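Sorting It Out: A Talk With Brock Beaudoin of the Nedwood Toy and Parts Exchange

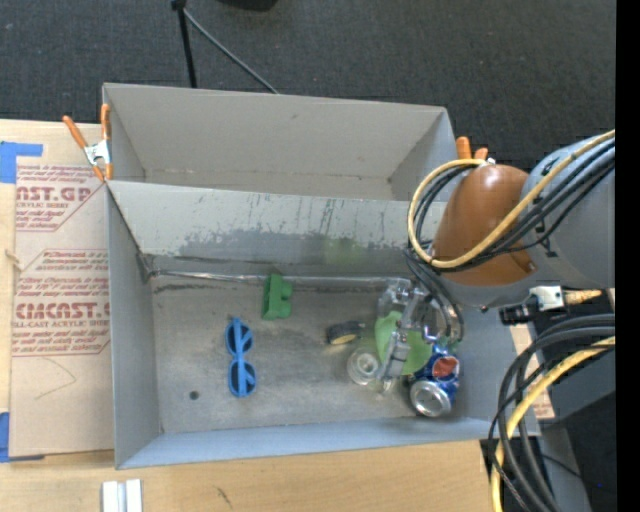
Brock Beaudoin has run the sorting room at the Nedwood exchange for six years, and most of what he talks about is bins. The exchange takes in boxes of mixed household goods from drop-off points in Nedwood, Quinlan and Fleston, and everything passes through gray bins before it goes to a shelf or to recycling. A batch can be as mixed as blue toy sunglasses, a green plastic block and a soda can in the same bin. The wall between that bin and the one behind it is scuffed and scratched, and there is clear tape along the seam at the bottom.

"The tape is for small stuff," Beaudoin said. "Beads, game pieces, doll shoes. They get down in the seam and then you need a butter knife."

He does not replace a bin for looking worn. The exchange bought its first set secondhand from a bakery supplier in Vistmont that was closing, and several of those are still in use. He checks them for cracks every October, when the drop-offs are slow, and tapes what can be taped.

The sorting goes in a fixed order. Cans and bottles come out first. Next is anything clear, such as cups and lids, which Beaudoin said are easy to miss against a gray floor and easy to step on if they fall.

"I used to tell people to start with the biggest thing," he said. "Then the clear things ended up underneath and got cracked. We changed it."

Toys are last. They are wiped down with dish soap and water and set on towels overnight. Anything with batteries has the compartment opened, and if there is corrosion it goes in a separate tub by the door.

Last year the exchange handled 200 boxes from Fleston alone, the most from any of the drop-off points. Quinlan sent 67. Beaudoin said the Quinlan boxes are smaller and usually better packed. Fleston boxes tend to come from garages, and people empty a drawer straight into them.

Asked what he would like donors to do differently, he thought for a while.

"Rinse the cans, or keep them out," he said. "A sticky can gets everything else sticky. I had a box of wooden train track, 105 pieces, and there was root beer all over it. We washed every one. It took two evenings."

The track sold the following weekend to a grandmother from Vistmont. He remembers the price, 19 dollars, and thinks it should have been more.

Toy sunglasses are a steady seller in the summer, he said, and so are building blocks of any make. Loose blocks are sold by the scoop from a barrel near the register. He used to match them by brand but gave it up when the barrel got ahead of him. Odd plastic shapes that do not belong to any set go to the craft shelf, where two local teachers pick through them for classroom projects.

The room itself is small, and Beaudoin would like a second table. He has measured for one along the back wall, but it would mean moving the scale, and the scale is wired in. For now the overflow is stacked in the hallway with the town name written on each box in marker.

Drop-offs in Nedwood are taken at the side entrance. Boxes should be light enough for one person to lift, and glass should be wrapped and marked.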